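Section 5: Blocking and drying hand-knit and jersey tops

I wrote the first version of this guide for people who'd bought the Karken blocking kit and then emailed me to ask what the foam was for. It's grown a bit. If you've already put your boards together (that's Section 4), you're ready to go. If you haven't, go back and do that first, and let the boards sit out of the box overnight so the corners stop curling.

Before you start

You'll want the foam boards, the T-pins from the little tin, a tape measure, two old towels, a basin, and a wool wash you like. I use whatever's on sale, as long as it doesn't need rinsing. Write down your finished measurements before the top gets wet! I keep mine on a card tucked in the lid of the kit, and I still manage to lose it.

Note: The kit comes with 141 pins. The big kit comes with 241. Either one is plenty for a top, so don't feel you have to use them all.

Wet blocking

1. Fill the basin with cool water and add the wool wash. A capful is fine, and if you've got a mountain of suds you've used too much.

2. Push the top under gently and leave it alone for 20 minutes. No rubbing, no swishing. Cotton jersey can come out sooner, but wool likes the full time.

3. Drain the basin with the top still in it, then press down with flat hands to get most of the water out. Scoop the whole thing up from underneath. If you lift it by the straps, it'll grow on you — I once turned a tank into a tunic this way.

4. Lay it on a towel, roll the towel up like a sleeping bag, and kneel on it. Move to the second towel if the first one gets soaked.

5. Unroll it onto the boards and pat it into shape. Start with the side seams, then the hem, then the neckline. Leave the straps for last because they move every time you touch anything else.

6. Measure across the chest and from the shoulder to the hem, and check both against your card. Nudge, measure again, and when you're happy, start pinning.

Caution: Use only the rustproof pins. Regular sewing pins can leave orange dots that never wash out, and I have a cream cardigan to prove it.

Pinning without the wavy edge

Everybody gets scallops along the hem the first time. You get them by pinning too far apart and pulling too hard. Put one pin at each bottom corner, one in the middle, and then keep splitting the gaps until the hem sits straight between pins. Lean the pins outward a little. If your kit has the Trunard blocking wires, run one through the hem stitches and you'll only need 5 or 6 pins to hold it.

Necklines I hardly pin at all. A pin on each side where the strap starts, maybe one at the bottom of the curve, and that's it.

Dry touch-ups

Jersey tops that have just gone a bit crumpled in the drawer don't need the whole bath. Set the top on the board, neckline away from you and hem close, and smooth it from the middle out to the sides. Then hold a steamer an inch above it and let the steam drift down.
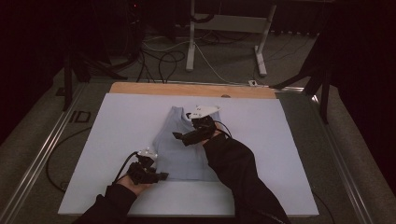 Fig. 5-2. Tank top laid flat on the board, hem toward you.

Caution: Never let the steamer touch the foam. It melts faster than you'd think, and it smells awful.

Drying

Leave everything pinned until it's dry all the way through. Feel the seams and under the arms, since those hang on to water longest. A fan across the room helps. Direct sun doesn't do colors any favors, and radiators are too hot for the boards.

When the pins come out, let the top rest flat for another hour before you fold it. Wipe the boards with a damp cloth, stand them on edge to air, and count the pins back into the tin if you walk around barefoot like I do.

Storage and replacement boards are in Section 6.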